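3.2 Sound levels and earplug use at the Levgate sessions
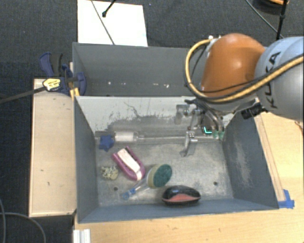
Levels were logged at two positions in the hall, one at the mixing desk and one 20 metres behind it. Both loggers were started before the first support act and ran until the house lights came up. The readings at the desk were higher throughout, as expected, but the gap narrowed during the noise and power electronics sets, where most of the energy lay in the low bands.

Of the 167 listeners who returned a form, 60 had worn earplugs for the whole evening. Some 50 more had put them in for part of it, mostly during the closing set by Toprak. The remainder wore none. Erdem (April 2019) found a similar split among audiences for guitar bands, although his form did not ask about partial use.

Listeners without earplugs gave loss of treble as their main objection. The second most common was a muffled vocal - a complaint made even of the Widis set, which has no singer. We take this to refer to the sampled speech used in that set.

Figure 3 gives the levels by set for the desk position only. The Plarell set is left out, as the logger was moved part of the way through it.

Figure 3. Sound level by set, mixing desk position.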